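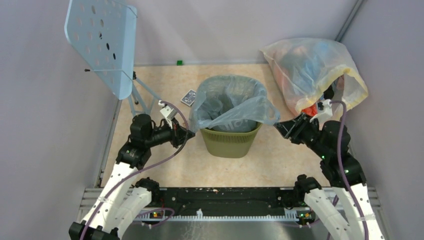 Film society screenings move to the Gimus

The winter season opens on Saturday, October 24, 2026, in the small hall of the Gimus, on Thibodeau Street. The hall seats 60, so members should reserve by email before the day. Doors open 30 minutes ahead of each show.

First up is Womthorpe, a black-and-white drama set in a mill town during a rail strike. It runs two hours and four minutes and will be shown from a new scan of the original negative. The scan corrects the reel order — older copies had reels 5 and 6 swapped — and restores the mono track without noise reduction. Subtitles are burned in.

Workdale follows in November. The only available print is 16mm and has some shrinkage, so it will run at reduced lamp power with one break for the reel change. Expect a softer picture in the second half.

The catalog now lists 554 titles. Corrections to running times and aspect ratios can be sent to the usual address.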